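Araújo Service Opens Setup and Care Program for Table-Setting Robot Cells

ESTVILLE, May - Araújo Service, a company that installs and maintains small robot cells for canteens and training kitchens, today announced a fixed setup and care program for the Elance table cell. The program is available now to all customers with an Elance cell, also to those who bought it before this year.

The Elance cell is one robot arm with a two-finger gripper and a small camera near the fingers. It works at a normal table with trays, plates and cutlery. Until now, each customer received the manual and one day of training, and after this the daily care was left to the kitchen staff. Many of them did it very well, but each site did it in its own way, and our technicians often arrived without knowing what had been changed.

"When I come to a cell, I want to know in which state it was last week," said Tarcísio Sampaio, head of field service at Araújo. "If somebody moved the camera a little, or put another pad on one finger, the robot will still run. But it will start to touch the rim of the plate, and the customer will think the arm is broken. In most of such calls the arm is in good health."

What the program includes

The program has two parts. The first part is the setup visit, where a technician and the customer prepare the cell together. The second part is the regular care, which the staff of the customer can do with ordinary hand tools. Every work is written in a log that stays at the cell.

Setup visit

During the setup visit the technician checks the mounting of the arm, the path of the cables and the marking on the floor. After that, the arm is moved by hand control to each corner of the working area, and the positions are saved under the name of the table. If the customer has more than one table, each table receives its own record.

The biggest part of the visit is the work close to the tray. The technician brings the open gripper slowly down beside the tray and looks at the distance between the finger and the plate in the live view of the wrist camera. It is done first with an empty plate. A round plate in a tray leaves very little room at the side, and a finger which stands only a little wrong will push on the plate before it can close. The position is corrected in small steps and saved only when the technician and the customer both agree with it.

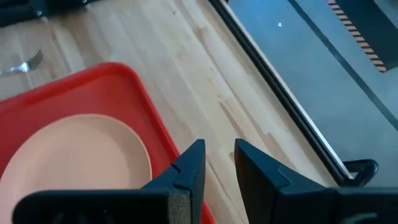 Daily and weekly care

Before the first shift, the operator wipes the finger pads and the camera window with a soft cloth and no solvent. The operator then opens and closes the gripper 5 times with nothing between the fingers and listens for a change in the sound. Once per week, on Friday or on another quiet day, the screws of both fingers are checked with the torque key, and the cable at the wrist is moved through its full turn to see that it does not pull.

Finger pads are replaced after 2,000 cycles or earlier when the texture is worn flat. Both pads are always changed together. A new pad next to an old one makes the grip uneven - this is the fault our technicians find most often. The change takes 40 minutes, including the new check of the closing position.

Repairs

When a finger is bent or the gripper does not close evenly, the staff should stop the cell and not try to straighten the part. The finger must be replaced as a complete piece. Araújo will keep fingers, pads and wrist cables in stock at its workshop in Estville and, from this summer, also in the new depot in Clonden. Customers in the program receive an answer from a technician within 2 working hours, and many questions can be solved on the phone if the log is filled in correctly.

"I ask the people to write also the small things," Mr. Sampaio said. "A different plate, a new tray, a table that was moved for cleaning. For a person it is the same table. For the cell it is maybe a new job, and we have to teach the position again."

Availability

The program can be ordered together with a new cell or added to an existing contract. For existing customers the setup visit is planned in the order of the requests. Cells with older grippers can take part too, but the fingers are measured first, and in some cases they must be exchanged before the work begins. The log and the care sheet are delivered in English and Portuguese.

About Araújo Service

Araújo Service installs, maintains and repairs small robot cells for food service and training kitchens. The company has its office and workshop in Estville. Requests for a setup visit and questions from the press can be sent to the service desk at the Estville office.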